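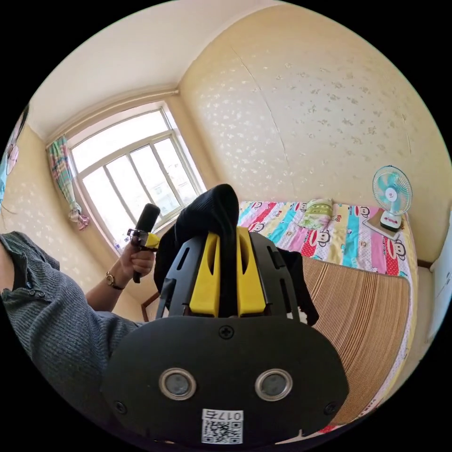
Ilham Ismail

The usual way to compare two grippers is to bolt each one to the same arm, run both through a set of rigid objects, and publish a table of grasp success against payload. I have written several of those tables. I now think they measure the wrong part of the system for anyone working with household goods, and that the comparison should begin with the hand-held version of the tool, in a furnished room, on fabric.

My reasons are mostly mechanical. A rigid block tells you about closing force and repeatability. A garment tells you about finger compliance, slot geometry, edge radius, how far the jaw body stands off from the contact point, and how much of the view the load takes up once it is held. The last item never appears on a data sheet. Dark cloth bunched between two parallel fingers rises above the tips and hangs down on both sides of the body, and the camera behind it loses a good part of the work area. A controller that relies on that camera has to cope with a view that gets worse at the moment the grasp succeeds.

We spent most of June on this at Trullden, comparing two finger sets on the same hand-held body. The first set, from Pundden, was a stiff moulded finger with a flat pad. The second, from Cowie, was a slotted finger in a softer grade that bows inward under load. On the bench, with a 60 mm cube, the Pundden set was better by every number we recorded. It closed squarely and it released cleanly.

On clothing the order reversed. The stiff pads held a single layer well, but let the outer layers of a fold creep past one another when the operator turned the wrist. The slotted fingers spread the load along the pad and kept the fold together. They also picked up more than intended, so that a sleeve would come along with the hem. Whether that counts as a failure depends on the task, and our scoring sheet had no column for it. I would rather have a sheet with that column than another decimal place on closing force.

The second point concerns cameras. A very wide lens mounted behind the jaws is now common, and the arguments against it are familiar: straight lines bow, ceilings curve, and resolution at the rim is poor. All true. The distortion is fixed, though, and a fixed distortion can be calibrated out or left for the model to learn. Exposure is a harder problem. Point the tool at a large window in daylight and the panes wash out, while a black garment a short distance from the lens sits at the other end of the range. We tried locking exposure for the cloth and then for the room. Neither setting was right for a full motion from bed to window. Auto exposure with a slow time constant was the least bad choice, and I would like to see manufacturers publish that constant.

Patterned surroundings deserve more credit than they get. Plain laboratory walls are poor for visual tracking, and a bedroom with printed wallpaper, a check curtain, striped bedding and a woven mat supplies plenty of texture. Repeated patterns can produce false matches, so the benefit is not free – but over 700 recorded motions we lost tracking less often in furnished rooms than in our own white-walled bay at Ekwood.

The third point is the grip on the operator's side. Hand-held tools are judged by their fingers, and the handle is treated as packaging. It should be scored. A plain upright cylinder is comfortable for short lifts and tiring for long ones, and it rotates in the palm when the load is off centre. That rotation ends up in the recorded trajectory, where it looks like intent. An arm replaying the motion will reproduce it faithfully. Of the first 100 motions we replayed, the worst 3 all traced back to a handle that had slipped in the hand.

None of this makes the bench test useless. It catches bad bearings, loose screws and backlash in the jaw, and it does so cheaply. I would keep it as an acceptance check and stop using it as a ranking. If a vendor wants to show me that one gripper is better than another, I would ask for the raw footage of both picking up the same dark jumper beside the same bright window, with exposure settings listed and the dropped grasps left in.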